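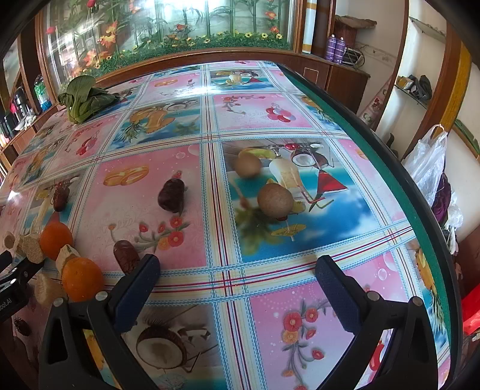
Oral history recordings made in family homes are often the only record of how a neighborhood's Black-owned businesses, churches and lodges were run, and they are easy to ruin with poor setup. Most sessions take place at a kitchen or dining table. A glossy printed tablecloth, the kind with plaid stripes and panels of flowers and coconuts, makes a hard surface that reflects sound into the microphone. Lay a folded bath towel over the cloth before placing the recorder, and move any food to another surface.

The steps below cover a single-narrator audio interview, from first contact to a finished index. They follow the practice used for the Rondside collection.

What you need

A recorder that saves uncompressed WAV files
One lapel microphone and one spare
Fresh batteries and a second memory card
Two printed copies of the release form
A notebook and pen for spellings

Step 1. Research before you call

Look up the narrator's street in old city directories. Check church anniversary programs, school yearbooks and the back pages of local Black newspapers. Write down names and dates you can ask about. For Rondside, the Pradier Street directory listings were the most useful source, as they gave both the trade and the home address of each shop owner.

Step 2. Hold a short pre-interview

Call the narrator and talk for no more than 40 minutes. Do not record. Explain where the recording will be kept, who can hear it, and that any question may be skipped. Ask which subjects are off limits and note the answer on the cover sheet.

Step 3. Write an outline

Prepare 6 topics, each with two or three open questions. "Tell me about the barbershop" works better than "Did your father own the barbershop?" Put questions about segregation, job loss or displacement in the middle of the outline. Start with childhood and end with the present day.

Step 4. Set up the room

Turn off fans and televisions. Ask whether the refrigerator can be heard from the narrator's chair. Clip the microphone to the collar, clear of necklaces and scarves. Record one minute of silence, then one minute of talk, and play both back through headphones. Peaks should stay below -6 dB.

Step 5. Record

State the project name, the place and the narrator's name as the narrator wishes it to be given. Let pauses run. Write down proper names as they come up and check spellings at the end. Keep the recorder running until the narrator has clearly finished, then get the release form signed.

Step 6. Name and copy the files

Use collection, interview number and part, as in:

rondside_479_01.wav

Make two copies the same day. Store one in a different building. Open each copy and listen to the start and the end.

Step 7. Index

A full transcript is slow work. An index with a time code at each change of subject is enough for most readers. Use the narrator's own terms for people and places, and add the current name in brackets:

00:14:20 Dovhaniuk Hall dances [now Skeltero Building]

Keep the summary under 1000 words. Send the narrator a copy of the audio and the index, with a date by which to request changes, before either is opened to the public.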